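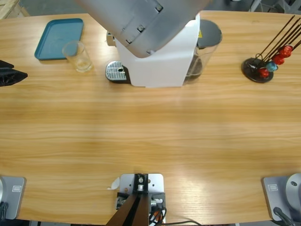
OPINION / WEB & CONTENT

Leave the old addresses alone

By Rin Tamura

Most arguments about a website redesign are about the home page. I have sat through a lot of them. People care about the photo at the top, the colour of the buttons and whether the menu should open on hover. I have very rarely been in a meeting where someone asked what would happen to the addresses of the pages we already had.

I think that question should come first, and I think the answer should nearly always be that the addresses stay as they are.

My view comes from moving one site in particular. Wada is a small publisher of walking guides and local histories. Its old site had 2,261 pages, built up by different people over the years. Some were book pages, many were corrections and track notes, and a fair few were short articles that had been put up once and never touched again. The site was ugly and slow, and it needed replacing. I have no quarrel with that part.

The new site was built in Plarotero, a content system that likes to make its own addresses from the title of each page. If you change the title, the address changes too. Chiyo Imai, who ran the project for Wada, asked early on if we could turn that off. The developers said we could, but that the new addresses would be cleaner and the old ones could be redirected. It sounded reasonable and I agreed with it at the time.

The redirect list was made by hand in a spreadsheet. It covered the pages that showed up in the traffic report, and it stopped at 383 rows. Everything below that line was treated as not worth the effort. The site went live in April.

The letters started soon after. A reader in her eighties had a printed guide with a web address on the inside cover for track closures, and the address led to an error page. A library catalogue pointed to a set of notes that no longer seemed to exist. The notes did exist, but under a new title in a new section, and the only way to reach them was to search for words you would have to know already. None of these pages had much traffic. Each of them had been promised to somebody in print.

Traffic is a poor measure for this kind of decision. A page read by 5 people a year may be the page a footnote depends on. A report can tell you how many visits a page had over the period you looked at. It can't tell you where the address has been written down, and addresses get written down in books, on signs, in emails, in council minutes and on the backs of envelopes. You can't go around and update those.

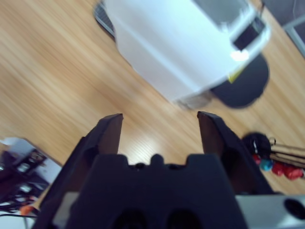

WORKING PRACTICE

The usual defence of new addresses is that they help readers. I have tried to find readers who were helped. Kanako Sakai, who tests sites for a living and has a lot more patience than I do, told me she has watched people use hundreds of pages and can recall very few who looked at the address bar for anything beyond checking they were on the right site. They read headings. They read the link they are about to click on. If a page lives at a long and clumsy address with a number at the end, most of them will never notice.

The people who do notice are us. We like a tidy folder structure in the same way that we like a tidy desk, and I understand the feeling. But a tidy structure is a description of how the organization is arranged this year. When the departments are renamed, which they will be, the structure is wrong again and somebody proposes another clean start.

There is a fair argument on the other side, and Jarmo Huttunen has put it to me more than once. He looks after the servers at Marance and has inherited three generations of redirects, some of them pointing to other redirects. He says that keeping every old address alive has a cost, that the rules get hard to read, and that sooner or later someone breaks the lot by accident. I accept all of that. I would only say that his mess was made by changing the addresses three times. Had they been left as they were, he would have nothing to maintain.

Some pages really should go. A notice for an event long past, or a form that no longer has anyone behind it, can be taken down. Even then I would put a line of plain text at the old address saying what used to be there and that it has been removed. It takes a few minutes. A reader who gets that line knows to stop looking -- a reader who gets a general error page will assume they made a typing mistake and try again.

We did fix Wada in the end. Haruna Noguchi pulled the full list of addresses from an old backup and matched them to the new pages, section by section. The tool she used, Plikby, found matches for most of them on its own, and the last 70 had to be opened and read. It was dull work and it was paid for out of money that had been set aside for new photographs. If we had kept the addresses in the first place, that money would have gone to the photographs.

So when I am asked to look at a redesign plan now, I go to the back of it first. I look for a list of every address on the current site, and for a line next to each one saying what will happen to it. If the list isn't there I ask for it before I look at any designs. Some clients find this tiresome. One told me it was like asking to see the plumbing before the kitchen, and I said yes, I would like to see the plumbing.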